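Planning of Equipment for a Small Manipulation Workplace
Student project report, part 2: purchase and budget
Author: Zübeyde Soylu
November 22, 2020

3. What we must buy

The course at Ellport gives us the use of one arm until April. The arm itself is therefore not in our budget. We plan only for the things around it: the fingers, the sensor on the wrist, the cables, the table and the curtain. The total sum we are allowed to spend is 1138 dollars.

At first I wrote the list only from catalogs. My supervisor asked me to go through the list again next to the table, and to write down for each line if it is necessary for the pick and place task or only comfortable to have. The task uses small green pieces and a black bowl.

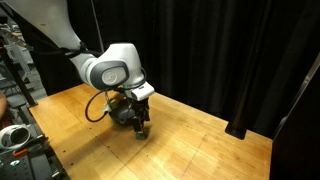
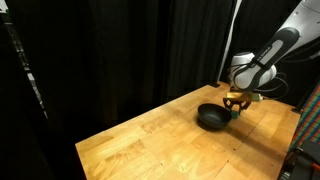 The arm over the wooden table, with the black curtain behind.

After this check I changed three lines.

Cables. I had planned one set. Now I plan two, and also clips to hold the loops close to the arm. The clips are cheap, but Bivdale sells them only in bags of 200, so we will share a bag with the other group.

Fingers. We asked for offers from Bivdale and from Mokgethi. The Mokgethi fingers cost more, but the delivery is included and the screws are the same size as ours. I recommend to order 4 fingers, that means 2 pairs, so the work does not stop when one pair is damaged.

Bowls and small pieces. These were missing completely in my first list. The price is low, but a purchase without a line in the budget takes a long time to be approved here.

4. Open points

The offer from Jodatari for the spare sensor has not arrived yet. If it is higher than the amount we kept for it, I propose to move the second set of cables to the spring order. The curtain must stay in the plan in any case, as our camera settings were made with a dark background.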